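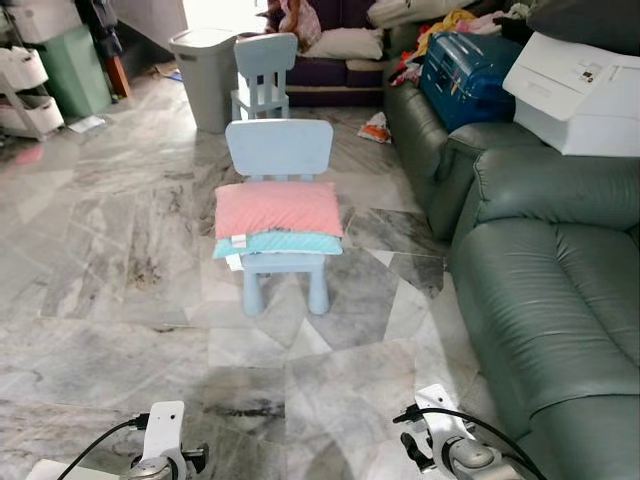 Re: [rangement-salon] La méthode « tout repasse par une chaise »

Bonjour la liste,

Je réponds avec retard au message de jeudi, que je recopie en partie pour ceux qui l'auraient effacé :

> J'ai essayé la méthode Siriwan dans le salon et je suis
> convaincue. Le principe : avant de toucher au canapé, on sort
> tous les coussins et on les empile sur un petit siège, deux par
> siège, jamais plus. Ensuite on plie les plaids, et seulement
> après on remet les coussins un par un. Il me faut 10 minutes, et
> le salon reste en ordre toute la semaine. J'ai arrêté d'acheter
> des paniers. Qui d'autre s'y met ?

Dix minutes, je veux bien. Toute la semaine, j'attends de voir. Chez moi il y a des enfants, donc des petites chaises, et je reconnais que la hauteur est bonne : on pose l'oreiller rose sur le turquoise, on ne se baisse presque pas, et les oreillers ne traînent pas sur le carrelage. Mais une pile d'oreillers sur une chaise d'enfant, c'est encore du désordre, simplement il est à 30 cm du sol. Et tant que la valise ou caisse bleue reste sur le canapé vert, je ne vois pas trop ce que les coussins y changent.

La fiche Siriwan (celle qui circule en PDF, 2 pages, avec le logo Koretley en bas) prévoit que « les objets sans place rejoignent leur place ». Relisez la phrase. J'ai une imprimante qui n'a pas de place, elle vit sur le canapé, elle ne va rien rejoindre du tout.
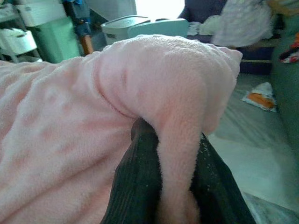

Les plaids, c'est le point où je décroche pour de bon. La fiche demande de les plier en trois puis en trois, bords vers l'intérieur, pour obtenir un rectangle « qui tient debout ». Avec du coton, pourquoi pas. Avec une polaire rose comme la nôtre, toute pelucheuse, on pince un bout, le tissu remonte en gros bourrelet et les plis partent dans tous les sens autour des doigts. Debout, elle ne tiendra jamais. J'ai fini par la plier en deux, puis encore en deux, et par la poser à plat. Si quelqu'un a réussi le rectangle Siriwan avec une matière pareille, je suis preneur du détail, et de préférence de quelqu'un qui n'a pas acheté le lot de sangles.

Parce qu'il y a aussi les sangles. Koretley les vend avec un sac Donda pour ranger les plaids hors saison, et un message de juin assurait ici même qu'on y faisait entrer tout le linge d'un salon. J'ai le sac. On y met deux plaids, trois si on s'assoit dessus. Pour le reste, le bac vert et le meuble à tiroirs blancs que j'avais déjà font le même travail -- sans notice.

J'ai quand même suivi la dernière étape telle qu'elle est écrite, par honnêteté : le coussin du milieu d'abord, couché dans la largeur, vers l'avant de l'assise, et on s'arrête là avant de passer aux côtés.
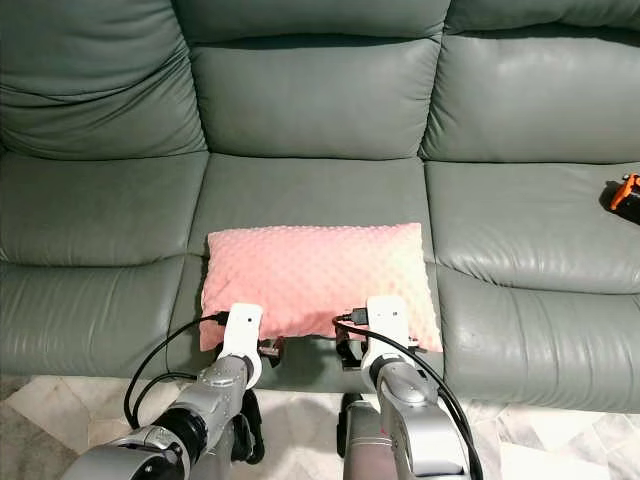 Ce que je garde, ce que je laisse

Je garde : vider les assises avant de commencer, les petites chaises comme dépose, le coussin du milieu en premier. C'est joli, un seul coussin rose à picots sur du cuir gris-vert, je ne dirai pas le contraire.

Je laisse : le pliage en trois, les sangles, le sac, et la règle des deux coussins par siège, dont la fiche ne donne aucune raison.

Reste la question des plis du cuir. Quelqu'un écrivait sur la liste Drunulham qu'en déplaçant les coussins chaque semaine on évitait de marquer les assises. Les miennes sont froissées à gauche comme à droite, coussins ou pas -- et le lait pour cuir n'y a pas fait grand-chose. Si vous avez un produit qui marche, avec un avant et un après, envoyez. Les « ça se détend avec le temps », je les ai déjà tous lus.

Bonne soirée,
un abonné qui n'a toujours pas rangé l'imprimante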